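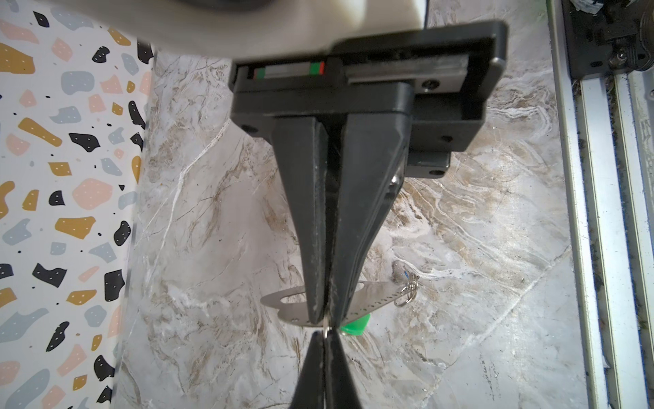 4 min read

Keeping a small railway running: workshop tips for nickel silver, dust and bad temper

Most of the trouble on a model railway is dirt. I spent my first two winters blaming motors, controllers and the entire town of Jasel, where I bought my first locomotive, and nearly all of it came off on a cloth.

Clean the wheels before the track. Everyone does it the other way round. You polish the rails until they gleam, then put a filthy engine on them and it lays the muck back down in one neat lap. Drape a strip of kitchen paper over the rails, damp it with isopropyl, hold the locomotive so one set of wheels sits on the paper and the other on live track, and let it spin. The two black lines are what you've been running on. Move the paper along and do it again until they come up grey. White is for people with fewer engines.

Open a window while you're at it, and let the spirit dry off before any current goes near it.

Track rubbers are for emergencies. The gritty sort leave fine scratches along the railhead and the scratches fill with dirt, so you need the rubber again sooner. Wet and dry at 400 grit is worse and I say that as someone who did the whole of Plonow Junction with it one evening, feeling very thorough. A bit of lint-free cloth wrapped round a cork will do for weekly cleaning. If a rail is properly crusted (paint, glue, something the cat did), use the rubber on that bit and then burnish it with the back of a stainless steel spoon. Don't return the spoon.

Check your rail joints with a fingernail. Run it along the top and the inside edge. If it catches, a wheel will catch too. A swipe or two with a fine flat file, held at 45 degrees to the inner corner, takes the edge off. Stop there. I've seen joints filed until they had a valley in them, and a valley is harder to explain to a coach than a bump was.

Leave a gap when the room is cold. Rail grows in the warm, and a loft or a garage will find out how much. I lay mine in February with a slip of thin card between the ends and pull the card out afterwards. The summer I skipped this, the long straight through Abugri Halt rose gently off the baseboard and stayed that way until October - picturesque, but the express took it badly.

Solder quickly or go and do something else. The plastic sleepers melt while you are still deciding. Clean the side of the rail with a fibreglass pen (gloves on, those splinters get everywhere and stay there), tin the rail, tin the wire, then bring the two together with a hot iron and take it away again. A damp cotton bud laid on the sleepers either side helps a good deal. If the joint looks dull and lumpy it probably is bad, and it'll fail when you've got visitors.
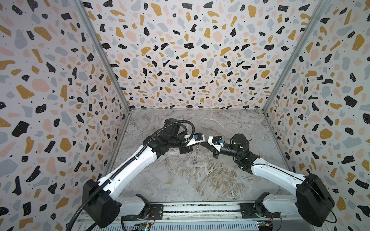 Don't trust rail joiners to carry current either. They do at first. Then they loosen, or ballast glue creeps into them, and the far end of the layout goes sluggish in a way that looks just like a tired motor. I have dropper wires on every length of rail now, which comes to 22 underneath the main board alone, all of them red or black except for the afternoon I ran out of black.

Label the wires. Masking tape is fine for a month and then it drops off in the night. Use proper tags, or write on the baseboard beside each hole in pencil. Mine says things like "siding, I think".

Oil less. Then less than that. Gears want a smear of plastic-safe grease and axle ends want the amount of oil you can carry on a pin. Anything more ends up on the wheels, the wheels take it to the rails, and you're back at the kitchen paper. I've used the Zosto light oil for years and I'm still on the same bottle, having got through most of the first half of it in a single weekend before I knew better.

Hoover with a stocking over the nozzle. You will pick up a signal lamp sooner or later, and it's nicer to peel it off nylon than to go through the bag with a fork.

Cover the layout when it isn't in use. An old bed sheet will do if it's been washed enough not to shed, and a dust sheet over a few hoops of plastic pipe is better, as it keeps clear of the chimneys. My notebook has the last full clean down as 645 minutes, spread over a week, and the sheet cost less than a packet of rail joiners.

Spare track pins go in a lidded tin. Not a saucer.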